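Moving to a smaller place: a conversation with Catriona Drummond

By Nosipho Mokoena

Catriona Drummond came to the door with a roll of tape around her wrist like a bracelet, and she forgot it there during the whole interview. We met at her kitchen in Gemley at nine in the morning, before she had to go to a client on the other side of the river. She offered me tea and then she offered me a box of fish knives. I took only the tea.

For 14 years she has been helping older people to move from a big house to a small one. She does not drive the truck and she does not sell the furniture. Her part comes earlier, when the person has signed the papers for the new apartment and is standing in the hall of the old house, and cannot decide about even one umbrella.

"They call me when they have already tried for a month," she says. "They have sorted one drawer. Usually it is the drawer with the batteries and the string. They are very tired and they think it will be all like this."

Before this work she was in the billing department of Iltell, where, by her own words, she was neither good nor bad. Her aunt decided to leave a house with five bedrooms, and Catriona took two weeks of vacation to help her. The two weeks became seven. When they finished, the aunt's neighbor asked if she could come to her next, and this neighbor insisted to pay.

I asked her what she did wrong in that first house, and she did not need time to think.

"I started with the photographs. Never start with the photographs! My aunt sat down on the floor with the first album and it was evening when she stood up. We had done nothing and we had both cried. Now the photographs go in a closed box on the first day and I write on it LAST. If somebody opens it, I close it again."

Her order today is almost always the same. First comes the garage or the shed, then the linen, then the kitchen, and after this the books and papers. The bedroom comes near the end. She likes to begin in the garage for the reason that people are less tender there. A person can say goodbye to a hose quickly, and after some hours of this they are, as she calls it, warm.

The linen surprises people. In one house on Haldane Road she found tablecloths for a table which the family had sold before the youngest child was born. The towels had their own closet, and behind the towels there were more towels, still with the paper band on them.

"People were saving the good ones," she says. "My mother did it also. You use the thin towel for thirty years and the thick one waits for a guest. I tell my clients, take the good ones with you and throw away the thin ones. Some of them look at me like I said something rude."

The kitchen is slower than it looks. Catriona asks the client to cook normally for a week and to put every thing they have used on one side of the counter, also the lids. What stays in the cupboards after the week is not automatically going away, but it has to be discussed. A big pot for jam may be discussed for a long time. She had a client who made no jam since many years and still wanted the pot, and the pot went with him. He keeps his newspapers in it.

"I was against this pot," she says, "and I was wrong. He was happy to see it in the new place. I try to remember it when I get too strict."

I wanted to know about the children, the grown ones, because in my own family it was the children who made the most noise. She laughed and looked at the ceiling.

"The children live far away and they say, Mother, get rid of everything. Then they come for one weekend and they find the school desk, and suddenly nobody may touch the school desk. I don't blame them. But I ask, where will it stand? In your house? Good, then you carry it to your car today. If it is not today, it is not theirs anymore."

She has a form for this, one sheet, which every child gets by mail before the work begins. They can write down what they want, and there is a date until which they must fetch it. She took the idea from an evening course in Skillville, where a woman who cleared offices was teaching how to make lists. Most of that course, she says, was of no use for homes. The sheet was worth the whole fee.

It is harder when two children want the same thing. Catriona does not play the judge. She asks the parent to decide alone, in another room, with the door closed, and to write the name on a piece of tape under the object. After that she does not permit a discussion while she is in the house. What the family does by telephone in the evening is outside her control — and she admits that sometimes a tape has a different name on it in the morning.

Her oldest client was 92 and was moving out of a house with a library. He had been a teacher of geography. He wanted to take all his books, and in the new apartment there was one wall, with a radiator on half of it. Catriona measured the wall and they agreed that it would hold 200. He had selected 455.

"We did not argue," she says. "I put a chair in the middle and he read me the first page of each one he was not sure of. If he stopped before the end of the page, the book went to the library sale. If he turned the page, we kept it. He turned very many pages. It took us until the end of April, and I learned a lot about rivers."

And did they arrive at the number which fit on the wall?

"No. The rest is under his bed. He lifts up the blanket and he shows them to visitors."

We spoke also about money, since people often believe that the contents of a house will pay for the move. Catriona tries to say it early and gently that this is not so. Dark heavy cupboards are hard to sell. Dinner sets for twelve are hard to give away even for free. She tells people to let a dealer look at two or three things and to forget the price of the others, and she never takes a percentage of a sale, so that she has no interest in the answer.

"The worst is when a person has been told all her life that the cabinet is worth something," she says. "Her husband told her, and he believed it. Then a young man comes and he says that he can take it away if she pays for the gas. I have seen a woman lose a lot more that minute than a cabinet."

What does she do in such a minute? She makes coffee, she says, and that day they don't sort anything else.

The new apartment has rules too. She wants the bed made and the lamp beside it plugged in before the client comes through the door. She wants the cups in the same place as they were before, to the left of the sink if it was left, because the hand remembers longer than the head. The boxes may stand in the second room for weeks if necessary. But one corner has to be ready on the first evening, completely ready, with things that are only there to be looked at.

"It can be a shelf. It can be the top of the refrigerator, I don't care. The person chooses what goes on it and I don't say one word, not even if it is ugly. All the other things we have measured and discussed. This one, no."

She thinks that many people forget this part, also the professional movers, who are happy when the boxes are inside and the floor is not scratched. A person can have every useful object in the right place and still feel that she is sleeping in a hotel.

I asked if she herself lives with little. She opened the door to the room behind the kitchen, and then she closed it again, quite fast. There are the fish knives, for instance. There is a second box of fish knives. Clients press things into her hands on the last day and she is not able to refuse, and afterwards she tells herself she will bring them to the sale.

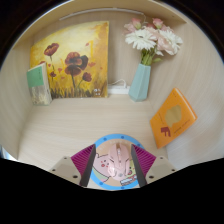
Her own move will come one day, she says, and she has already asked a colleague to do it and to be strict with her. The colleague has promised. They have agreed that the garage will be first, and that Catriona must not be told in advance which week it is. Then she looked at the clock, found the tape on her wrist at last, and went to get her coat.

Comments (4)

Marguerite P.
We did my father's house last year and began with the photographs. I wish I had read this before. We lost three days and my brother still has one album he says he does not have.

oldgardener
"A person can say goodbye to a hose quickly." Not this person.

Tessa in Gemley
She helped my neighbor. Very patient lady. Does someone know if the library sale still takes atlases? They refused mine in spring.

Marguerite P.
Tessa, they took ours, but you have to bring them in the morning and ask at the side door.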